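Wir verwenden Cookies, um die Darstellung dieser Seite zu verbessern. Einstellungen | Alle akzeptieren

Yara Sayegh
15. Mai 2025

Ihr Lieben, ich hatte ja versprochen, mal aufzuschreiben, wie das mit den Betreffzeilen bei unserem kleinen Newsletter gelaufen ist. Es wird ein bisschen länger, holt euch ruhig einen Kaffee dazu. Ein Thread für alle, die mit kleinen Verteilern arbeiten und sich bei den großen Marketing-Ratgebern nie so recht gemeint fühlen.

Zur Einordnung: Es geht um den Rundbrief vom Kassab, unserem Laden für Tee und Gewürze. Im Januar standen 659 Adressen auf der Liste, viele davon noch vom Zettel an der Kasse (ja, mit Kugelschreiber, und ja, die Hälfte der Handschriften war ein Abenteuer). Verschickt wird mit Plillden, das kann nicht viel, aber das, was es kann, verstehe ich inzwischen.

Unsere alte Betreffzeile war immer dieselbe: »Neuigkeiten aus dem Kassab«, dahinter der Monat. Ich fand das jahrelang völlig in Ordnung, man weiß ja, von wem es kommt. Nur stand der Absender eben schon daneben, und im Postfach auf dem Handy blieb vom Rest kaum etwas übrig. Der Monat war bei mir schon gar nicht mehr zu lesen.

Also habe ich angefangen, in den Betreff zu schreiben, was wirklich drinsteht. »Der Kardamom ist wieder da« war der erste Versuch, und ich war so nervös, als würde ich einen Roman abgeben! Es kamen 9 Antworten zurück. Vorher kam meistens gar keine, höchstens mal eine Abwesenheitsnotiz.

Dann wurde ich übermütig. Großbuchstaben, drei Emojis, »NUR HEUTE«. Das hat meine Tante Amal aus dem Verteiler vertrieben, und sie hat es mir beim Abendessen auch gesagt. Recht hatte sie, es klang nach Möbelhaus. Sie ist inzwischen wieder angemeldet, ich habe sie sehr lieb bitten müssen.

Was ich seitdem mache: Ich schreibe den Betreff zuletzt. Erst den ganzen Brief, dann lese ich ihn einmal laut, und meistens gibt es irgendwo in der Mitte einen Satz, der eigentlich der Betreff sein wollte. Den nehme ich dann, kürze ihn und lasse ihn über Nacht liegen.

Und bitte vergesst die Vorschauzeile nicht! Das ist dieser graue Text hinter oder unter dem Betreff. Bei uns stand da monatelang »Wird diese E-Mail nicht richtig angezeigt?«, und ich habe es erst bemerkt, als ich mir den Brief testweise selbst geschickt habe.

Aufgeräumt habe ich auch. Wer sehr lange nichts geöffnet hatte, bekam eine freundliche Nachfrage, und wer darauf nicht reagiert hat, den habe ich ziehen lassen. Jetzt sind es 550. Das hat erst weh getan, ich gebe es zu, ich hänge an jeder einzelnen Adresse. Aber ich schreibe seither viel lieber, irgendwie sitzen da jetzt Leute am anderen Ende.

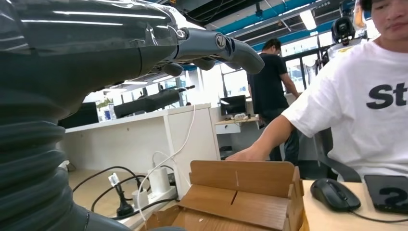
Roboterarm und Roboterhand, rechts ein junger Mann im weißen T-Shirt

Weil die Frage in den Nachrichten kam: Nein, ich teste nicht jedes Mal zwei Varianten gegeneinander. Bei Teladthorpe, wo ich früher im Marketing war, haben wir das ständig gemacht, da war die Liste aber auch riesig. Bei unserer Größe schwankt alles so sehr, dass ich mir aus dem Ergebnis alles Mögliche zusammenreimen könnte. Ich lese lieber die Antworten.

So, das war jetzt doch ein halber Aufsatz. Wenn ihr mögt, schreibt mir eure liebste oder eure peinlichste Betreffzeile drunter, ich sammle die. Und beim nächsten Mal geht es um die Anmeldung an der Kasse, da habe ich nämlich endlich eine Lösung ohne Kugelschreiber.

Zuletzt aktualisiert: heute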